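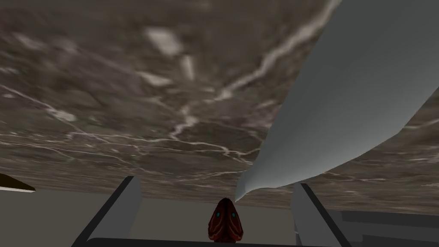 Brown-gray marble with pale veins. I could stare at this stuff all day.

So, we're redoing the kitchen, and I have become a person with opinions about stone! It started in April, when my neighbor Chathurika Dewan came over for coffee, put her mug down on our old countertop and watched it slide gently toward the sink. She didn't say a word. She didn't have to.

I had my heart set on marble. My husband wanted something you can spill wine on without crying. We drove out to the stone yard in Pladville (two trips, because I forgot the measurements the first time) and I came home with 16 samples in the trunk, which is a lot heavier than it sounds, and lined them up along the windowsill. Every morning I had a new favorite.

Then I did the lemon test. Half a lemon, face down, left on each one overnight. If you love marble, maybe don't do this! The polished pieces all had a dull little ring by breakfast, and my husband was very quiet and very pleased with himself. The honed ones hid it much better, though, and my grandmother rolled out dough on a marble slab for most of her life and I never once heard her complain about a ring.

We're going honed, in a warm brown, with a big wooden board next to the stove for the lemons and the wine. The wait is 18 days. Meanwhile the mugs are still sliding, and I still haven't picked a faucet, so if you have one you love, please tell me in the comments.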